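Section 3: Picking a Home for Your Trunness Label Printer

This is the fun part! A good spot makes everything after it easier, so take a few minutes before you plug anything in.

1. Choose a flat, steady table. Any height you can work at without stooping is fine, and a light-colored top makes dropped labels and stray backing strips so much easier to find.

2. Wipe the surface and let it dry fully. Dust gets pulled in with the paper roll, and the roll always wins.

3. Leave 17 inches of open space in front of the paper slot. Long labels need room to slide out, and you'll love how neatly they land when they have it.

4. Keep the back of the printer 3 inches from the wall so the cord can bend gently.

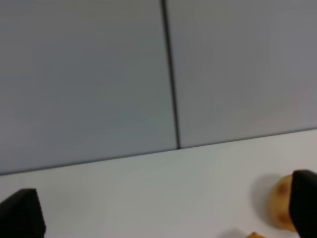
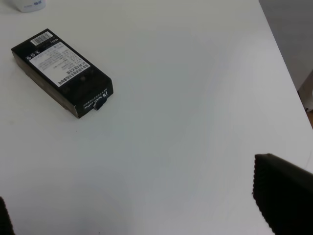
White tabletop against a gray wall; black box on a white tabletop.

5. Set the printer down with the green foot facing you and press lightly on each corner. If it rocks, turn the front left foot until it stops.

6. Connect the power cord, then hold the round button until the light turns solid. (It blinks for a while first. Let it!)

7. Load the starter roll with the shiny side up and close the lid until it clicks.

8. Tap the button once for a test label. Stick it somewhere you'll see it, you've earned it!

Note: The starter roll holds 54 labels. Full rolls hold 1048, so if you plan to do the whole pantry, order one early.

Caution: Keep the printer out of direct sun. Heat darkens the label paper, even inside the closed lid.

Caution: Unplug the cord before you clean the cutter. The blade is small but very sharp.

If the test label comes out blank, the roll is upside down. Flip it and repeat steps 7 and 8.

Guide text by Kiri Whitcombe. Revised 9/21/19.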